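Asunto: Re: [intercambio-estuches] Cajas para el envío de noviembre
De: Olesia Symonenko
Para: lista intercambio-estuches

Hola a todos:

Contesto a Yaroslav aquí debajo y aprovecho para responder a lo que preguntó Karlijn sobre las cajas, así queda todo en el mismo hilo.

Yaroslav Koval escribió:

> Buenas. Tengo tres dudas antes de cerrar lo mío.
> Primera: ¿los estuches van cada uno en su sobre o pueden ir sueltos dentro de la caja? El año pasado a Flitlow llegaron dos con la tapa rayada y no quiero repetirlo.
> Segunda: ¿qué hacemos con los rígidos? Los de tela los aplasto y caben bien, pero los otros ocupan lo suyo.
> Tercera: ¿la caja se cierra aquí o la cierra Tymofii cuando pase a recogerlas? Lo pregunto porque me queda poca cinta y no sé si comprar más.
> Un saludo,
> Yaroslav

Voy por orden.

Los de tela pueden ir sueltos, sin problema. Los rígidos van tumbados, con plástico de burbujas en el fondo y otra capa encima antes de cerrar. Si metéis más de una fila, poned también una hoja entre fila y fila. Lo de las tapas rayadas de Flitlow fue por eso: iban en dos alturas y sin nada en medio. Karlijn guardó las fotos de cuando las abrieron y se ve que las marcas coinciden con las cremalleras de los de arriba.

El sobre individual no hace falta. Gasta mucho material y luego quien recibe tiene que abrirlos uno a uno para repartir. Si alguien ya los tiene ensobrados, que los deje así, no merece la pena deshacerlo.

En cuanto a cómo colocarlos, yo pongo todos en el mismo sentido, con el lado largo paralelo entre sí, y empiezo por el fondo de la caja. Los huecos de los lados se rellenan al final con papel arrugado. No uséis periódico, que mancha los colores claros. El papel marrón de embalar sirve, y el de seda también.
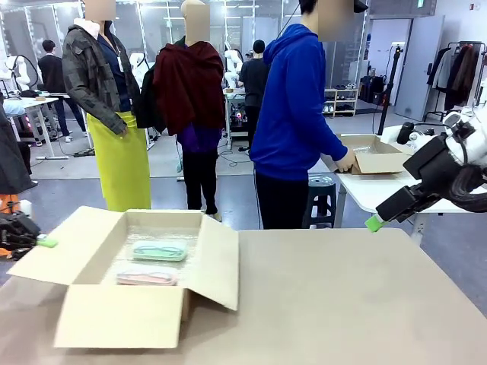

Caja abierta con burbujas en el fondo y dos estuches, el verde menta y el rosa claro.

Sobre el tamaño: la caja tiene que poder quedarse con las solapas abiertas hacia fuera mientras la llenáis, así que buscad una mesa amplia. Yo lo intenté en la mesita de la entrada y se me doblaba la solapa contra la pared todo el rato. Parece una tontería, pero con las solapas medio cerradas se acaba metiendo la mano de lado y se descoloca lo que ya estaba puesto.

Las cajas las cierra cada uno en su casa, Yaroslav, así que compra cinta. Una tira a lo largo y otra en cada extremo, por arriba y por abajo. La de abajo, antes de empezar a llenar – el año pasado hubo una que se abrió por el fondo al levantarla. Tymofii solo recoge y lleva, no va a poder pararse a precintar en cada portal.

Ahora las cuentas, que las pidió Ivan. En total tenemos apuntados 49 estuches, de los que 27 son rígidos. Con eso salen cinco cajas: tres para Wustbridge y dos para Rornlow. Si alguien tiene estuches sin apuntar, que lo diga en esta lista y no por mensaje privado, porque luego me lío y no los sumo.

Para las etiquetas, escribid el destino con rotulador grueso en dos caras de la caja y en la tapa. El nombre de quien envía, más pequeño, en un lateral. Dentro, encima de todo, va la hoja con el contenido: número de rígidos, número de tela y si hay alguno con lápices dentro. Los que llevan lápices pesan bastante más y conviene repartirlos entre varias cajas.

Karlijn preguntaba si se pueden reutilizar las cajas del supermercado. Sí, siempre que no estén húmedas ni hayan llevado fruta, y que conserven las cuatro solapas. Las que vienen con asas troqueladas las dejaría para otra cosa, a menos que tapéis el agujero con cinta por dentro.

Me queda casi un rollo entero de plástico de burbujas. Quien necesite puede pasar a buscarlo por la tarde, a partir de las cinco. Traed tijeras, que las mías cortan mal.

Falta que confirmen Ivan y Karlijn cuántas cajas vacías tienen. Con ese dato le paso a Tymofii la lista de direcciones.

Un saludo,
Olesia Symonenko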